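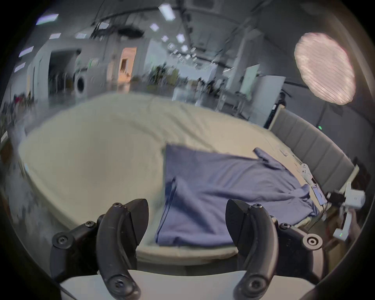 Cream sheet on, what looks like a shirt lying crumpled.

Folding on the bed or on the floor?
Laundry and Linen board, 11 replies, 600 views

weddale_flat2
I have moved the folding from the bed to the floor and would like opinions before I settle on it. The bed is large and has a padded headboard along one side. Shirts go down on the cream sheet and are folded there. My complaint is that the mattress gives. When I press a sleeve across, the body of the shirt sinks and the fold line wanders. Sheets and large cloths are worse. I fold to a finished width of 600 mm for the shelf and on the bed I am usually well over.

ukmont
Mattress is fine for shirts. Smooth the sheet under it first. Wrinkles in the sheet telegraph through to the garment and you end up chasing creases that aren't in the shirt at all. Button the cuffs before you lay it down.

pegbag50
Disagree with the above. A soft surface is never fine if you care about the width. You need something that doesn't move. Kitchen table, ironing board with a towel on it, floor if it's clean. What is the floor?

weddale_flat2
Polished concrete, grey, same room as the washing machine. Flat as far as I can measure. For the shirts I could live with either. The large olive cloth is what made me try the floor, as it will not lie flat on the bed without hanging over.
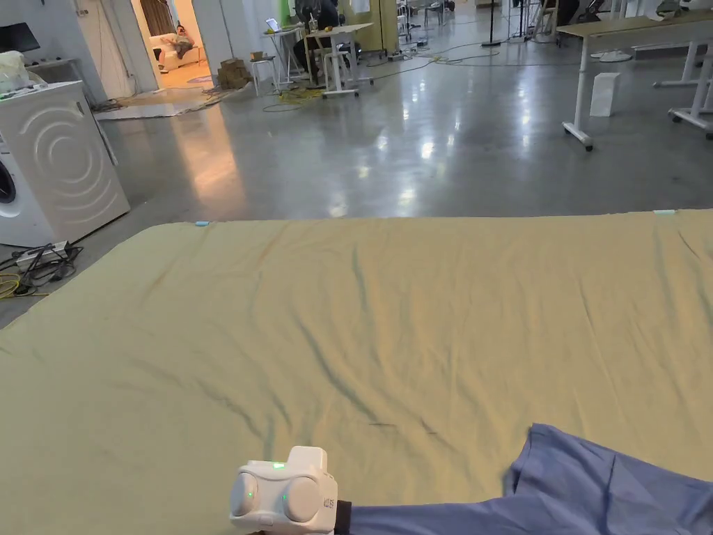 Olive cloth spread out, washing machine behind.

weddale_flat2
Creases run mostly on the diagonal. The two light blue tags are on the far edge, one left of centre and one near the right corner. I have been using that edge as the reference and bringing the near edge up to it.

nigatu
Diagonal creases usually mean it was pulled by a corner when it came off the line or out of the drum. Lift it by two corners on the same edge and shake it before it goes down. Then smooth from the middle outwards with the flat of the hand. If you smooth from one side only you push the slack into a ridge, and I think I can see a couple of those in the middle.

pegbag50
Wouldn't use the tags as a reference. Tags get sewn on wherever the machinist felt like it. Use the edge itself and ignore them.

weddale_flat2
I am using the edge. The tags only tell me which edge it is.

pegbag50
Fair enough.

ukmont
Still say the floor is a bad idea. You have just washed the thing. Concrete holds dust however often you sweep, and your knees will object by the third load. Also I would get that power strip off the floor by the machine. Mine went up on a wall bracket after a hose let go.

weddale_flat2
Noted on the strip, it can go on the wall. I mop before folding and let it dry for 50 minutes. No marks from dust so far.

nigatu
Put a clean old sheet down first. It solves the dust and gives a bit of grip, which polished concrete lacks. Without it the bottom layer slides when you bring the far edge over.

vukadance
I do it the other way round from everybody here. Large items on the floor, halved and halved again, then carried to the bed for the last fold. By then the piece is small enough that the mattress doesn't matter. Shirts stay on the bed throughout. Long sleeves folded straight back along the body, never crossed over each other, otherwise you get a lump under the collar and the stack leans.

ukmont
Crossed sleeves are perfectly all right if the fabric is thin.

vukadance
Not in a stack of more than 2.

weddale_flat2
Tried it this evening with an old sheet underneath and sleeves straight back. The olive cloth came out at 600 mm on the second attempt. The shirt was no better than before, so I will do the next one on the ironing board and post the width.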